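Software

Sorcha Egan on insertion, search patterns and reading your own logs

Sorcha Egan writes the control code for Bidska, a small automation company that builds assembly cells for electronics suppliers. Most of her time goes into one kind of job: picking up a small part and putting it into a fixture that is only slightly bigger than the part. Her team's in-house planner, called Flado, has been in use for two years. We talked for an hour in October 2024.

She came to robots from audio software, where she worked on plug-in timing. "The habits carried over," she says. "You have a loop, it has a deadline, and you don't put anything in the loop that might miss the deadline."

Flado began as a wrapper around an existing motion library. The first version planned every move from scratch. That worked in the lab and was annoying everywhere else, because two runs of the same job could take different paths and operators didn't trust it.

"People standing next to a cell want it to do the same thing each time," Egan says. "We had a planner that was clever and a customer who wanted it boring. The customer was right."

The current version plans once, stores the path and checks it against the cell model at startup. Only the last stretch is left open. From there a wrist camera corrects the position, and then force feedback takes over.

She spends the most time on that handover. The camera estimate is good until the fingers and the part cover the feature it is looking for. Bidska's first answer was to keep tracking for as long as possible. Now the software takes its last estimate early, freezes it and goes in on force alone.

"Late estimates were worse than old ones," she says. "We had a log of 1795 insertions and I went through the failures by hand. Most of them had a good estimate and then a bad one on top of it. The filter believed the bad one."

The fix was six lines long. Finding it took six weeks – some of that spent on a time stamp that was being written after the image was processed instead of when it was taken.

The force stage is a spiral search with a cap on how hard it may push. Egan has tried learned policies for the same step and keeps one on a branch. She doesn't ship it. "When the spiral fails I can draw you a picture of why. I can't do that with the other one yet."

The test cell has a Universal Robots arm and a gray fixture plate with holders and slots along it. Jobs are written in a text format called Wivum, which lists the slots, the approach directions and the force limits. Egan would have preferred to use Python for everything. Her colleagues on the mechanical side asked for a file they could edit without breaking anything, and Wivum was the compromise.

"It has no loops. Somebody asks me for loops every month," she says.
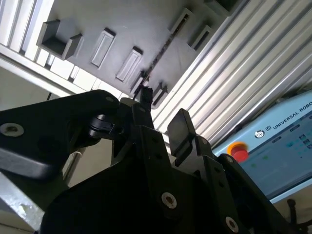
What comes next

The next release moves the checks out of the controller and into a tool called Breathnach, which replays recorded runs against new code. It holds 200 runs so far, chosen for being awkward. A change that alters the outcome of any of them has to be explained in writing before it is merged.

Egan admits the replays have limits. Contact forces don't replay well, and a run recorded with one set of finger pads says little about another. "It catches the stupid mistakes," she says. "I make a lot of those, so I'm happy with it."

She would also like to get rid of the calibration routine, which still needs a person to jog the arm to three points on the plate. There is a draft that does it from the wrist camera. It works well in even light and drifts when there is glare off the aluminum – she has a ticket open for that, and it is assigned to her.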